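Search articles, people, topics... Go

This site uses cookies to remember your preferences. Accept / Read more

Two grippers, one arm and a lot of cups

Settimio Dal Bello talks with his hands, and when the subject is fingers it gets a little distracting. We met at the Bevora workshop, where he and Debora Villa spent most of February trying two grippers on the same small arm, and he had the coffee poured before I'd found a chair.

"We started with the one everybody likes, the Tiswood," he told me. "Two flat jaws, they slide in and out, very simple, very polite. With a box it's wonderful! With anything round, well, you had better be right in the middle."

The other one, from Pramanik, uses linkages, with black arms on pins that swing the fingers toward each other. Villa was the one who pushed for it. She had used something similar at Esstead and missed it, she says, the way you miss an old car.

"The fingers travel on a curve," she explained, drawing it for me on the back of an envelope. "So when you close, the tips also move forward a bit, and you have to plan for that. Settimio hated it for a whole week."

"Four days," said Dal Bello.

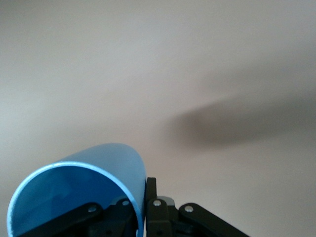 They ran 134 grasps on each gripper, mostly on plastic cups and short lengths of tube, and wrote every one of them down in a notebook that Villa wouldn't let me take home. The Tiswood dropped 20. The Pramanik dropped 16, and I said that didn't sound like much of a difference.

"No, it isn't," Villa agreed cheerfully. "But look at where they fall. The sliding jaws lose a cup when you come in crooked. The linkage loses it when you squeeze too hard and the wall bends. I can fix squeezing in the controller, I can't fix crooked so easily."

The wrist camera took up the rest of the morning. Dal Bello wants it tilted down so he can watch the fingertips, and Villa would like it farther back, with more of the table in view. They have moved the bracket so often that one of the threads is stripped (he blames her, she blames the bracket). Next they want to try softer pads on both grippers, and after that a glass jar, which Dal Bello has already bought and keeps on a high shelf.

Comments (3)

hexkey: Did you use the same closing speed on both? That would change the numbers for me.

Debora Villa: Same speed on both, yes. Slower runs are next on the list.

marlowe_b: We had the same trouble with sliding jaws and round parts. V-shaped pads helped a lot, worth a try before the jar!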